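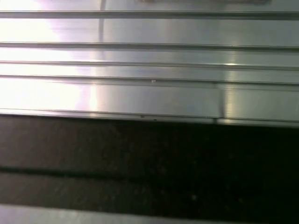 Residents who are replacing windows, doors or porch enclosures in the Kilitz Historic District must obtain a certificate of approval before work begins. The rules apply to the 395 properties listed in the district register, including those on Carska Street that were added when the boundary was extended. Most questions received by the Preservation Office concern metal parts. Brushed aluminum with a satin, silvery-gray finish and parallel ribs and grooves along its length is acceptable on rear elevations, but it is not approved for any elevation that faces a public street. The answers on this page set out the general position and do not replace the ordinance.

Thu 10 February
By Sanne De Bruijn, Preservation Office
Reading time: 3 minutes

Do I need approval for repairs?

Ordinary repairs do not require a certificate. These include replacing a broken pane, renewing putty, repainting in the existing color and fitting new weatherstripping. If more than one side of a window frame is to be replaced, the work is treated as a replacement and an application must be filed.

How do I find out whether my property is in the district?

The register is kept at the front counter of the Osagie Building and may be consulted during office hours. Staff can also check an address by telephone. Please note that a property may be inside the district boundary and still be classed as non-contributing, in which case only the front elevation is reviewed.

What must the application include?

A completed Form 7, a photograph of each elevation affected, and a drawing or manufacturer's sheet showing the profile of the proposed frame. Samples of the finish are requested for metal frames on corner lots. Applications without a profile drawing will be returned.

What is the fee?

The fee is $200 per property, regardless of the number of windows. It is not refunded if an application is denied, but a revised application filed within the same calendar year is reviewed at no further charge.

Who makes the decision?

Applications for rear elevations are decided by staff. All others go to the Design Review Panel. Applicants are welcome to attend but are not required to do so. Siebe Lambrechts, the district architect, prepares a written report on each case, and a copy is mailed to the applicant before the hearing.

Are storm windows allowed?

Yes, on all elevations, provided that the meeting rail lines up with that of the window behind it and the frame is painted to match the sash. Unpainted storm windows installed before the district was created may remain until they are replaced.

My house is in the Turkier Addition. Do the same rules apply?

The Turkier Addition has its own design guidelines, which permit a wider choice of frame materials. The fee and the application form are the same.

Can I appeal?

An appeal must be filed in writing within 30 days of the date on the decision letter. Late appeals cannot be accepted.

This site uses cookies to remember your preferences. By continuing to browse, you agree to their use. Accept | Manage settings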